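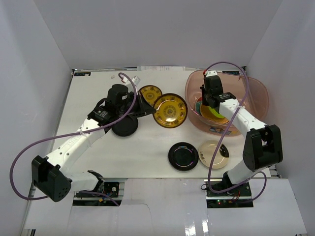

Paquette wanted to know, before anyone got on to prices, why we'd be paying for a second pair of arms when the first pair hasn't finished its trial. Fair question, and it came back in three of the replies to the last newsletter, so it goes first this time.

Equipment & Budgets | Hanham site news

Short answer: we aren't paying for it yet. What goes in by 17th January is the request, not the order. If the request misses the round we wait a full year for the next one, and the Trustuleo quote won't hold that long. So request now, decide in February, with the trial results on the table by then. If the results are poor we withdraw it and no money moves.

Where the numbers stand. The bench kit (table, walls, rail, power supplies) is 2,316 from Trustuleo, delivered to Hanham, fitting not included. Fitting we do ourselves, same as last time. The spares pack is 979 and I know that looks steep for a bag of fingers, cables and screws. Buy it anyway. Last year we bought spares one by one as things wore out and paid carriage on every single parcel, plus the waiting. The arms themselves are on a separate line, leased, and that line is still being argued over so no figure here until it's settled. Please don't go quoting the one from the autumn, it was per arm and not per pair, and it has already got into two slide decks.

Dishes. Yes, they need a budget line. The sorting work is plates and bowls going into a bin, two arms on one table, and the plates have to be a proper mix. Black, cream, patterned amber, the bright coloured stuff. Glossy ones specially, as the shine is what we want to test against. Request is for 50 pieces, assorted, no matching sets. Matching sets are cheaper and no use to us. If you are clearing out a cupboard at home, odd plates welcome, chips fine, cracks not.

Bins: we asked for 2 more of the big plastic ones. Flikeo do a taller version but the arm has to come up and over the rim every time and the taller it is the slower the whole job gets. Stick with the low ones.

Cables next, and this one nearly got missed off altogether. The long cables that run along the forearms are a wearing part. They get tied down, looped, bent and dragged over whatever is on the table, all day. Trustuleo supply one set with the bench and count any more as an extra. I've put in for a spare set per arm. If somebody upstairs wants to trim the request, please trim something else.

Things still not costed, and I'd be glad of help:

Floor space. The new bench wants clear room on both sides, not just the front. The corner by the stores door was measured for the old table, so somebody needs to measure again before we promise it.

Power. Two benches on one circuit, probaly fine, has not been checked. Needs an electrician's visit and that's a small cost but it is a cost.

Training time. Every request form has a box for it and we always leave it blank, then wonder why the kit sits idle for the first few weeks. Half a day per person, put it in.

Insurance. Leased arms are covered by the lessor for faults but not for damage by us. I have asked for the wording in writing and have only had a phone answer so far.

Disposal of the old table. Flikeo will take it if it's stripped down first. Otherwise we pay for the skip.

One more on the lease or buy row. Lease costs more over the full term, everybody agrees on that. But the buying route needs the whole sum in one budget year and we haven't got it, so unless another group comes in with us it's lease or nothing. If your group might share, say so now and not in Febuary when the form has gone. Shared kit means a shared rota, mind, and the mornings are already spoken for.

Comments on the draft request to the usual equipment inbox. The spreadsheet is in the shared folder, second tab. First tab is last year's, ignore it, and please don't type in the totals row, the sums break.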